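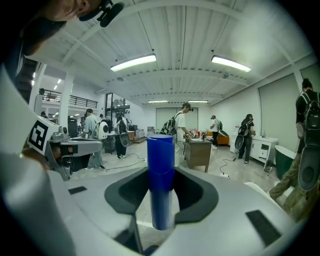
Main hall, desk area, looking toward the rear wall. Mezzanine railing at left.

List: hall-fitout
Subject: Re: Lighting over the desks, main hall at Ustham

Replying to the earlier message, quoted in part:

> We take over the Ustham hall in June and need to settle the desk
> lighting before the Nasrallah order goes in. The drawing I have shows
> long fluorescent fixtures on the main ceiling and nothing else. Is
> that correct? Also, can the desks stay where they are, or do they
> need to move out from under the beams? My meter readings at the desk
> tops were poor, but I took them late in the afternoon with half the
> circuits off, so I would not rely on them.

The drawing is incomplete. In addition to the long fluorescents there are smaller ceiling lights near the rear wall and a row of small recessed lights on the left side. Any layout that treats the long fixtures as the only source will come out wrong at the back of the room.

On levels: I repeated the readings at 9 in the evening with every circuit on and no daylight. Directly under a long fixture the desk top reads 900 lux, more than enough for bench work. Midway between fixtures it drops by more than half. The falloff toward the rear is steeper than the spacing would suggest, and I put that down to the corrugated ceiling and the beams. Both are white, which helps, but the beams still interrupt the spread.

On the desks: I would move them. A brown top absorbs a good deal compared with the white surfaces elsewhere in the room, and a person leaning over the work from the front puts a shadow exactly where the light is needed. Turning each desk so that its long side runs parallel to the fixture above it corrects most of this without new hardware. Try one desk first and measure before touching the others.

If that is not sufficient, the Zorberg clamp lamp is the cheaper option. It fits a top up to 40 mm thick. Measure the desk edge before ordering — the clamp has no adjustment past that, and packing it out with scrap leaves it loose. The Esholm lamp has a weighted base and avoids the question, but it takes up desk area and the cable has to go somewhere. In a room where people walk between the desks with backpacks on, I would keep cables off the floor and off the front edge entirely.

Two points on the ceiling that are not on the drawing:

The ceiling steelwork should not be drilled. Brackets go on beam clamps, and the clamps need a rubber liner or they mark the paint.

The mezzanine has its own switching. Its circuit trips if a kettle and a heater share it, so do not take desk power from up there, however convenient the railing looks as a cable route.

As to the Nasrallah order, I would hold the fixture line and send the rest. The lead time on tubes is short and nothing else depends on them. What I still need from you is the revised desk plan, with the aisle width marked, and the clamp measurement if anyone is on site before I am. I will redo the readings on a 2 m grid once the first desk has been turned and post the table to the list.

--
hall-fitout mailing list
Please trim quoted text when replying.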